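Getting old candle wax off a table without wrecking the finish?

wickerbasket61
13 Jul 2023

Hello all, hoping someone can save me here. I've got a pale wooden dining table (Wendau, the long one, bought second hand for 348 quid with chairs) and over the winter we had a power cut and I stuck candles straight on it like an idiot. So now there are six blobs of red wax, and I've already had a go at one with a butter knife and left a scratch. My sister says iron and brown paper, my neighbour says ice, and the internet says both will ruin it. I don't know if it's oiled or varnished either, the label underneath has gone. Any ideas? I'd rather not sand the whole thing, I've got a bad shoulder and a small flat!

mossgate_tim

Put the knife down! First find out what finish you've got, as everything else depends on it. Put a drop of water somewhere out of the way, like under the lip at one end, and leave it for ten minutes. If it sits there in a bead you've most likely got varnish or lacquer. If it goes dark and soaks in, it's oil or nothing at all.

I've done this on two tables now, one varnished and one oiled, both in that very light blond sort of wood where every mark shows.
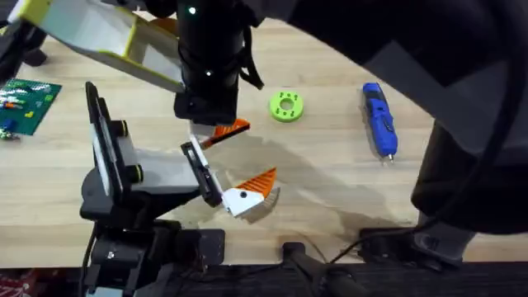

If it's varnished

Ice in a freezer bag, held on the wax until it goes brittle, then push it off with an old bank card held nearly flat. Don't let the bag drip. Whatever film is left comes up with a soft cloth and a bit of warm soapy water, then dry it straight away.

If it's oiled

Same ice, same card, but you'll probably have a pink shadow left from the dye. I used white spirit on a rag (window open, tested underneath first) and went with the grain. It took three goes over a weekend. Then a thin coat of Hevier table oil, wiped off after 15 minutes or it goes tacky and you'll be cursing me. Lay the oily rags out flat outside to dry, don't screw them up in the bin, they can catch fire.

Your scratch might well vanish under the oil if it's shallow. If it's varnished you're looking at a wax filler stick, and the Lallard ones come in a pale oak that's near enough.

pennyfarthing_j

just iron it, brown paper on top, low heat. worked on my nan's sideboard

mossgate_tim

Please don't on varnish, I got a lovely white ring that way and it's still there in March every time the sun's low enough to show it up.

wickerbasket61

Water beaded up so varnish it is! Four blobs off with the ice so far, will do the other two tomorrow when my shoulder's had a rest. Ta very much.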